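Software sync, cloth handling
Oct 29, 2019
Present: Ha-rang Seol (control, chair), Sombat Wongsuwan (perception, notes), planning and tooling leads
Apologies: none

1. Actions from last time
Erar log viewer now opens wrist camera streams side by side. Closed. The timestamp offset between the arm state and the images is still there and stays open with tooling.

2. Perception
Sombat reported on the segmentation update in Drakska. Plain cloths come out clean. Patterned ones are still split into separate regions when the stripes are wide in the view, and the planner then receives an edge that is really a stripe boundary. Specks on the table also come through as small detections. He wants to filter by area before the mask is published. Ha-rang asked that the filter be a parameter and off by default until it has been tested on the small parts tasks.

Agreed that the striped cleaning cloth stays in the test set. 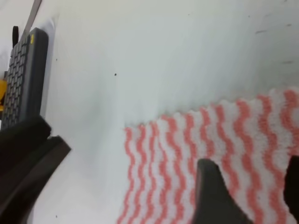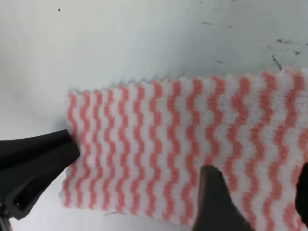

Coral-pink and white striped cloth, wrist views.

The second problem is occlusion. When a finger covers part of the cloth outline, Drakska closes the contour along the finger instead of carrying the edge through behind it. Sombat has a branch that masks the fingers using the joint state and marks that part of the outline as unknown. Planning would need to accept an outline with gaps. They can, but the message type has to change, so both sides must merge together.

3. Control
Ha-rang went over the contact threshold. The controller waits for 15 consecutive samples over the threshold before it calls contact. On thick fabric this comes late and the fingers keep pushing. Lowering the count gave false contacts during fast approach. Proposal: keep the count, slow the final part of the approach, and make the speed a setting for each task. Accepted.

The gripper driver dropped its connection 2 times last week, both during a restart of the Fullura bridge. The cause is not known. Ha-rang will add a reconnect and log the error code.

4. Planning
Grasp candidates are capped at 800 per request. Most are thrown out by the collision check against the table. Discussed sampling only near the known parts of the outline. Sombat thinks this will miss grasps on folded cloth, where the good edge can be inside the outline. Left open. Planning will run both on the recorded logs and bring numbers.

5. Tooling
Pan replay still needs the full robot description loaded even for camera-only logs. Tooling will split it out. Request from perception for a frame-step key in the viewer, low priority.

Actions
Sombat: area filter as parameter, off by default
Sombat and planning: new outline message, joint merge
Ha-rang: approach speed setting, driver reconnect
Planning: compare sampling methods on logs
Tooling: timestamp offset, Pan camera-only replay

Next meeting: same time, Sombat to chair.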